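Workroom Electrical Check, Jarnstead Studios, second floor
Checked by Þórarinn Overgaard, May. Comments are mine unless marked.
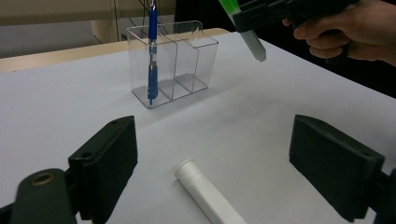

How often should the power strips be checked?
Every month, by someone who looks under the desks. The old sheet was ticked every month too, and I don't believe half of it.

1. Cords free of cuts and kinks – PASS, one exception. The heater cord by the window is pinched under the radiator pipe. Marked "fixed" last time. It wasn't.

2. No strip plugged into another strip – FAIL. Two in the print corner. I was told it's temporary. So was the last pair.

3. Load per strip under 1,000 watts (our own limit) – NOT SHOWN. The kettle label says 1,278, so the kettle goes straight to the wall. The Waltero timer is supposed to handle this. I'd like to see it do so before I sign for it.

4. Panel door clear – FAIL. Boxes of paper in front. The tape on the floor asks for 40 inches and gets much less.

5. Test button on the sink outlet – PASS. Tripped and reset on the first push.

6. Extinguisher tag current – PASS, though the handwriting is hard to read. Ask Vigfúsdóttir to print the next one.

7. Space heaters off at closing – CAN'T SAY. A signed sheet tells me who had a pen.

Comment from Şükran Çınar: The boxes will be moved to the Bisia shelves. Quote for new wall outlets is some 600 dollars, waiting on approval.

My reply: Item 4 stays open until I can stand in front of the panel.

Contact the front office | © Jarnstead Studios | Back to top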